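Questions we get about chore robots

Allness runs a small test shop where we try out robot arms on everyday jobs. These are the questions people send us most. Ditte Norðdahl wrote most of the answers, and Ketill Hafþórsson checked the ones about cost and upkeep.

Can a robot do my housework yet?

Not all of it, and not without someone nearby. A pair of arms at a counter can pick up, move and set down many ordinary things. Walking through a house and deciding what needs doing is a much harder job, and we don't test for it.

Which chores go best?

Jobs done in one spot with the same few objects. Sorting, stacking, putting boxed goods on a shelf and moving parts from one tray to another are all reasonable. Folding is slower. Wiping works if you don't mind missed corners.

What about a shop floor?

Better odds. Gunhild Kvaran at Stougaard runs a packing bench with one arm, and it handled 498 boxes in April. A person still fills the bin and deals with anything that jams. Her advice is to start with the dullest task on the floor and leave it there for a month before adding another.

How often do the arms fail?

It depends on the object. In our last round we logged 3333 pick attempts and 363 of them failed. Most failures were small: a slip, a bad angle, a thing nudged out of reach. We count a dropped item as a failure even if the arm gets it on the second try.

Is it faster than a person?

No. On our simple pick-and-place job a person finishes in 11 seconds and the arm takes several times that. The arm can repeat the job in the evening after everyone has gone home, and for some shops that matters more.

Will it break my dishes?

It might. We use plastic cups until a task has run clean for a full week. Grip force can be limited in the settings -- please do that first.

Do I need two arms?

For picking up one thing, one arm is enough. For opening a package, holding a bag or passing something across, two arms help a lot. They also need more room and more setup, and they can bump into each other.

What does the work look like up close?
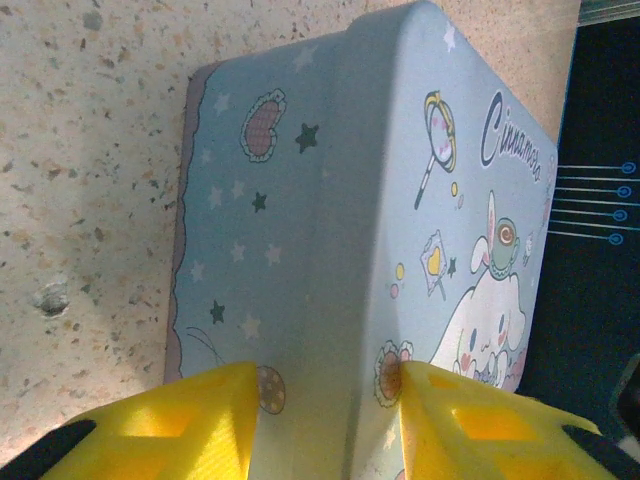
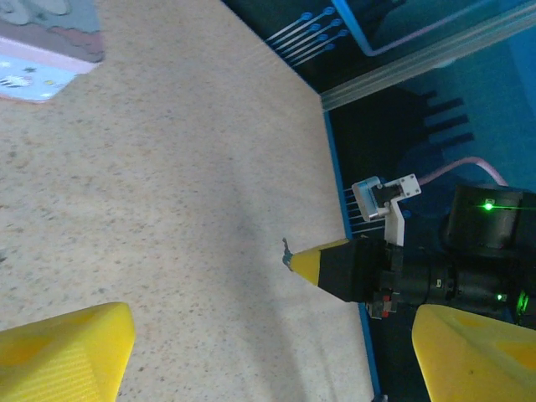
Boxes and small parts are different problems, and we score them separately. A box has flat sides and a size you can plan for, so the main question is where to close the fingers. With the Cinnamoroll box they are low down, one on each side of the corner. The slim grey-blue piece leaves far less to hold, and it sits right at the point of a yellow fingertip. If your chores are mostly of that second kind, expect a longer setup.

Can I bring in my own objects for a trial?

Yes. Trials are on Friday, starting at 10 a.m. Bring several of the same item if you can, and leave anything fragile or valuable at home. Snædís Bech handles the bookings.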